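双臂分拣课程设计:带透明包装的牙刷抓取不稳,求思路

版块:机器人 / 学生项目
回复 9 条

楼主 asix_lab
本科课程设计,题目是双臂按颜色把牙刷分到不同的盒子里。平台是课程统一配的双臂台架,黑色型材框架,两指平行夹爪,每只手腕上一个小相机,另有一路全局视角。策略用模仿学习,遥操作采数据,组里一共采了52条,动作序列长度按课程给的默认值没动。

目前的问题:
1. 单支散放时抓取基本正常,几支叠在一起时夹爪经常只夹到塑料包装的边,提起后牙刷在包装里滑动,姿态变化很大,放置阶段就偏了。
2. 腕部相机画面里包装反光严重,绿色和蓝色柄在高光下经常判错。
3. 盒子位置一换,成功率明显下降。

最近一轮测试18次,完整成功11次,失败里多数是第1类。课程验收要求盒子位置可变,所以第3条也绕不开。

工位和盒子的布置如下,三张视角不同。 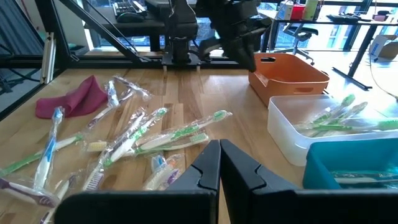
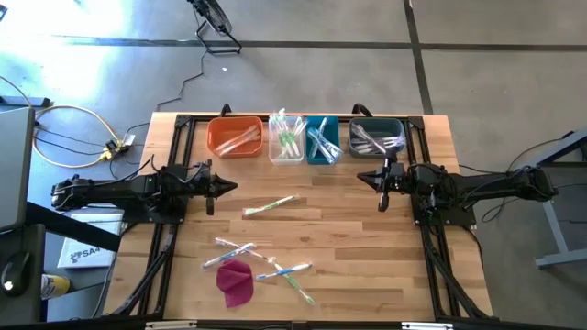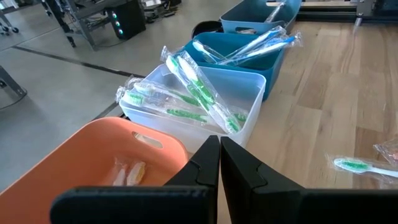
评测脚本里每次试验限时,超时按失败算。左右臂的分工没有写死,由策略自己决定,结果是两只臂偶尔同时去够同一支,然后都停住。这个现象在采集数据里也有,操作员换手时会犹豫,可能被学进去了。

指导老师Olga Echevarría的意见是先别改网络,把数据整理清楚再说。组里有人想直接换成检测加规划的传统方案,还没定。

2楼 k_deng
52条太少,而且你们没说这52条里盒子位置变了几次。如果全程只有一两种摆法,策略学到的就是绝对位置,换位置掉成功率是必然的。先统计一下再谈模型。

3楼 zondorent
同意2楼关于位置的说法,不同意“先统计再谈模型”。第1类失败是接触层面的问题,数据再多也一样。包装和刷柄之间有空隙,夹爪闭合到位不等于夹住了刷柄。读一下闭合后的指间开度,夹住刷柄和只夹住薄膜差得很明显,设个阈值,低于阈值就松开重抓。这个判断写在策略外面,不用重训。

4楼 asix_lab(楼主)
回2楼:查了,盒子摆法只有10条数据和默认不同,其余都是默认位置。
回3楼:开度有读数,一直没用。重抓逻辑如果放在策略外面,松开之后策略看到的状态是数据里没有的,会不会接不上?

5楼 zondorent
会。松开后先退到一个固定的预备位姿再把控制权交回去,预备位姿要选数据里常出现的。我们去年的课设就这么做的,动作难看,但能过验收。

6楼 k_deng
这属于打补丁。更干净的做法是采恢复数据:故意从夹偏的状态开始遥操作,把松开、调整、重抓完整录下来。策略自己学会恢复,就不需要外部状态机,两套逻辑打架的问题也没有了。

7楼 zondorent
原则上对,工作量上不对。恢复数据要覆盖多种夹偏姿态,学生组的时间不够。而且楼主这边操作员换手犹豫都会被学进去,恢复数据的质量只会更难控制。

8楼 canmont_07
插一句反光的事。先把相机自动曝光和自动白平衡关掉,固定下来。有窗户的房间上午下午差别很大,自动白平衡会把绿色往蓝色拉。我们组锁参数之后颜色误判少了一半以上,模型一行没改。偏振片也试过,高光是压下去了,画面变暗,得加曝光时间,手臂一动就糊,最后拆了。
另外训练时加颜色抖动要小心,任务本身就靠颜色区分,抖动幅度大了等于自己把标签抹掉。色相那一项建议直接设为零,只抖亮度和对比度。

9楼 k_deng
8楼最后一点很重要,不少现成的增强配置里色相是默认打开的。
双臂抢同一支的问题,我建议采集时定一条规则:以台面中线为界,左侧归左臂,右侧归右臂,压线的一律归右臂。旧数据里违反规则的片段剪掉。传统方案我不反对,但透明包装对深度相机很不友好,点云会有大片空洞,抓取位姿估计不会比现在省事。

10楼 asix_lab(楼主)
看了一下配置,色相抖动确实开着,已经关了,曝光和白平衡也锁了。
接下来的安排:
先按中线规则清理旧数据;
补采时每条都换盒子摆法,顺序也打乱;
开度阈值加重抓先按3楼的办法做,恢复数据只录两种最常见的夹偏情况,看时间再加。
传统方案暂时搁置。补采完重新跑一轮,测试次数和上次一样,结果贴在本帖。3楼方便的话,预备位姿是按关节角给的还是按末端位姿给的?

11楼 zondorent
关节角。末端位姿要过逆解,两只臂离得近的时候容易给出奇怪的肘部姿态。退回时限速,先抬高再横移,不然会带倒盒子。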